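An afternoon at Rollen, Paltby
2 July 2022

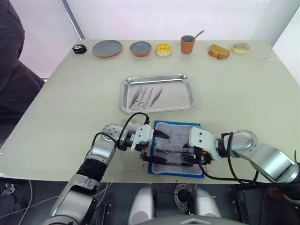 I had been meaning to get out to Paltby ever since Murray Girard started there, and when Rollen opened its doors for the afternoon I finally ran out of excuses (the rain helped, as there was no gardening to be done). Rollen packs instrument sets for clinics, 3000 of them in a good month, and every tweezer and every pair of scissors used to be laid out by hand.

Nathalie Pelletier took our group through. She has been on the packing benches for 20 years and was lovely with all our questions, even mine, which tend to wander. Two arms now share the sorting with her team, and what she mostly wanted to talk about was her wrists! She used to go home with them strapped. These days she spends her mornings checking tips and hinges under a lamp, and she trains the newer people — a job she says she would never have put her hand up for.

It hasn't all been smooth. Bartosz Zawadzka, from the evening shift, told me he misses the chatter at the old long bench, and that minding a machine can be tiring in its own way. He has asked for shorter turns at it, and the rosters are to be looked at again in November.

We finished with tea in the lunchroom, where I stayed far too long and very nearly missed the 81 bus home.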